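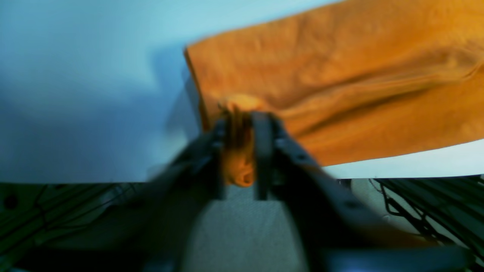 オレンジの布をつまむグリッパー。手前はブレブレ。

2020年9月7日(月)

夏休みの宿題みたいな気分で、朝からロボット班の部屋にこもってた。うちのチーム名は「Vornasar」。6月に決めたとき、私は最後まで反対してたんだけど、もう口が慣れてしまってくやしい。

今やってるのは布の課題。机の上に置いた服をつまんで、持ち上げて、できればたたむ。文字で書くと三行で終わるのに、これが本当に進まない! 積み木の課題のときは座標さえ合っていればだいたい取れたのに、布は毎回形が違うし、しわの山を狙ったつもりが机をつついてたりする。

午前中は私が操作の当番で、24回やったところで肩がばりばりになった。操作してるとなぜか息を止めちゃうんだよね。隣で見てた先輩に「呼吸して」と言われて、そこから急に意識しすぎて逆に下手になった(ひどい)。

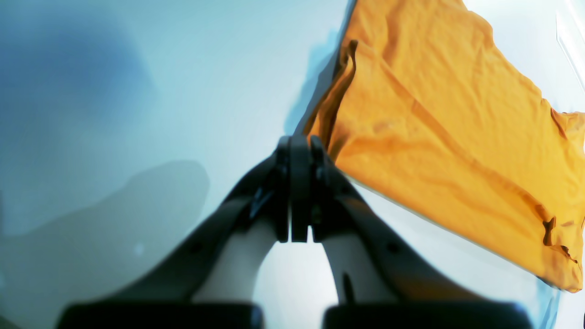 で、指を下ろす位置の話。布の真ん中をつかみに行くと、生地がぐしゃっと集まるだけで、そのあと広げようがない。端のほう、折り返しで少し盛り上がってるあたりから入るのがいいんじゃないかと私は思ってる。ただ、端は端で指の先がすべって逃げられることもあって、班の中でも意見が割れてる。先輩は真ん中派。今日は結論なし。明日、同じ置き方で両方やって比べることになった。

お昼はAlarcónのサンドイッチを買いに行って、帰ってきたら記録ソフトのFurnlowが固まってた。さーっと血の気が引いたけど、データはちゃんと残ってた。よかったー。今の時点で保存できてるのが1,124本で、発表会までにあと400本くらいは足したいという話。足りるのかなあ。保存のときのファイル名のつけ方が人によってばらばらなので、それも直さないといけない。私は「昼あと2」とかつけてました。すみません。

午後は画像にラベルをつける係。布の端、縫い目、袖、と画面をひたすらクリックしていく。地味だけど、これはけっこう好き。服の作りをこんなに真剣に見たことなかったから、家に帰って自分のTシャツの袖ぐりまで裏返して見てしまった。母にへんな顔をされた。
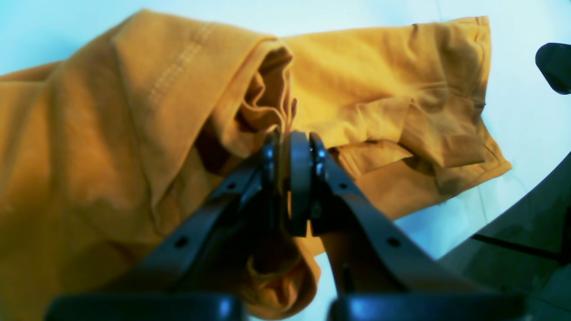
黄色い服をはさんだところ。左上に二本ならんだ縫い目が見える。

ラベルは服のほうがずっと迷う。生地が重なってると、どこまでが袖でどこからが身ごろなのか、画面だけだと本当にわからなくなる。迷ったら「不明」にしていいルールなんだけど、私は「不明」を使いすぎらしい。だってわからないんだもん……。

夕方にちょっとだけBrolovのチームの部屋をのぞいたら、あっちはもうタオルを半分に折るところまで行ってた。きれいに角がそろってて、正直かなりあせった。どうやってるのか聞いたら、折る前に一回、布を机に軽く押しつけて平らにしてるんだって。ええー、それ明日うちでもやりたい。

帰りのバスは座れた。寝過ごして一つ先の停留所まで行って、歩いて戻った。明日の当番表をまだ書いてないので、お風呂のあとで書く。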